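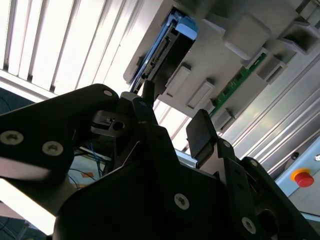 Keep the branch library open at night

By Silvana Cordeiro
February 7, 2025

The city wants to close the Moddale branch library at 5 p.m. on weekdays. It now closes at 9. The proposal would save money on staff and heating, and the budget office says evening use is low. I think the council should vote it down.

I have used that branch for most of my adult life, and I almost never go before dinner. I work until 5:30. So do most of the people on my street. A library that shuts before we get off work is one we pay for and can't use.

The budget office counted 1,766 evening visits in November. It calls that number low compared with the daytime figure. The daytime figure includes school groups, who come by the busload and would come whatever the hours were. Take them out and the gap gets a good deal smaller. I asked for that version of the numbers at the last meeting and was told it wasn't available.

A door count also says very little about what a visit is worth. My neighbor Dilruba Chowdhury studied for her nursing exams at the long table by the periodicals. She had two small children at home and a husband on the late shift at Palumbo, and her mother could sit with the kids only after supper. She passed. 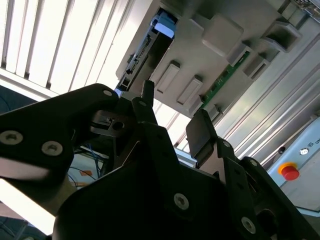

Supporters of the cut say people can do the same things at home. Some can. I have a desk, a door that closes and a decent internet connection. Plenty of the apartments on Isine Street have none of those. The council member for that district, Njål Söderlund, has said residents can take the bus to the main library downtown. The bus is the 111, and after 7 p.m. it runs once an hour. A person who misses it coming home is standing outside for 55 minutes in winter.

I understand the city has to cut something. If the branch must lose hours, take them from the mornings. The first two hours of the day are quiet except when a class is booked, and a class could be let in by arrangement. Other towns have gone to a noon opening and kept their evenings.

The vote is at the end of the month. Written comments go to the clerk's office and need a name and street address to be counted. Mine is already in.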